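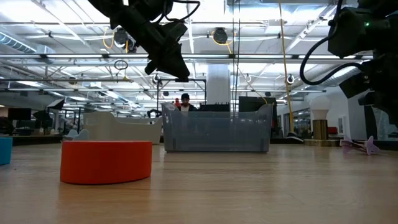 La ludoteca de préstamo Oltmanns reabre en diciembre con el doble de estanterías

La ludoteca Oltmanns, en el barrio de Stestdale, volverá a abrir al público en diciembre después de dos meses de inventario y traslado interno. La asociación que la gestiona confirmó la fecha el 1 de noviembre de 2022 y adelantó que el préstamo seguirá siendo gratuito para los socios. La cuota anual sube a 25 euros por familia.

El cierre se decidió a finales del verano, cuando la sala principal ya no admitía más cajas. Los juguetes se guardaban en armarios sin numerar y había piezas repetidas en sitios distintos. Según el registro nuevo, la colección suma 134 lotes listos para salir en préstamo, entre juegos de mesa, construcciones, cocinitas y material para jugar al aire libre. Otros lotes siguen pendientes de revisión porque les falta alguna pieza.

La clasificación se hace sobre mesas de madera clara. Allí se vacían las donaciones y se reparten en recipientes de distinto tamaño: cuencos para lo pequeño, bandejas blancas para lo que hay que limpiar y cubos de plástico gris translúcido para los juguetes grandes. Entre lo que se revisa estos días hay un avión rosa de espuma, un tipo de juguete que las familias piden mucho y que se estropea pronto por las alas.

«El plástico duro aguanta años. La espuma hay que mirarla cada vez que vuelve», explica Ute Harms, responsable del inventario. Los aviones se prestarán a partir de ahora por separado, con una ficha en la que se anota el estado de las alas y de la cola al salir y al volver. Si la pieza regresa rota no se cobrará nada la primera vez.

El criterio para los recipientes también ha cambiado. Hasta este año se usaban cajas de cartón, que se deformaban con la humedad del sótano. Los cubos translúcidos permiten adivinar lo que hay dentro sin levantarlos de la balda – algo que los encargados del mostrador pedían desde hace tiempo – y se pueden lavar con agua y jabón. Cada uno llevará una etiqueta con el número de lote y la edad recomendada.

Chun-yin Wei, que coordina los turnos de tarde, señala que lo más lento ha sido emparejar las piezas sueltas. Un juego de cocina apareció repartido en cuatro cajas, y de un tren de vías todavía no se ha encontrado el puente. Las piezas sin dueño se guardarán hasta la primavera en un cajón aparte, por si algún socio reconoce lo que le falta en casa.

La obra en la sala ha sido pequeña. Se han colocado estanterías en la pared del fondo y se ha movido el mostrador para que los carritos puedan pasar. El presupuesto lo cubren las cuotas y una aportación de la tienda de muebles Plallow, que ha cedido las baldas. No se ha tocado la instalación eléctrica, cuya reforma queda para otro año.

Con la reapertura cambian además las normas de préstamo. Cada familia podrá llevarse cuatro lotes a la vez durante tres semanas, con una renovación si nadie más los ha pedido. Los retrasos no tendrán multa, pero sí bloquearán nuevas salidas hasta la devolución. Los juegos con pilas se entregarán sin ellas.

La sala tiene capacidad para guardar hasta 200 lotes, de modo que la asociación vuelve a aceptar donaciones. Interesan sobre todo los juegos para menores de tres años y los de exterior. No se recogerán peluches, libros ni juguetes con piezas metálicas oxidadas. Quien quiera donar debe avisar antes por teléfono o en el mostrador, y traer las cosas limpias y en una bolsa cerrada.

Britta Hellwig, presidenta de la asociación, espera recuperar a los socios que se dieron de baja durante el cierre. A quienes ya habían pagado la cuota se les prolongará dos meses sin que tengan que solicitarlo. Las tarjetas antiguas seguirán siendo válidas y solo habrá que sustituir las que no lleven código.

El primer día de préstamo habrá una mesa de juegos para los más pequeños y un taller de reparación a cargo de Chun-hung Chang, en el que se enseñará a pegar espuma y a coser ruedas de tela. El taller dura una hora y las plazas son limitadas. Las inscripciones se harán en la propia ludoteca, en horario de tarde, y el catálogo en papel podrá consultarse en la entrada desde una semana antes de la apertura.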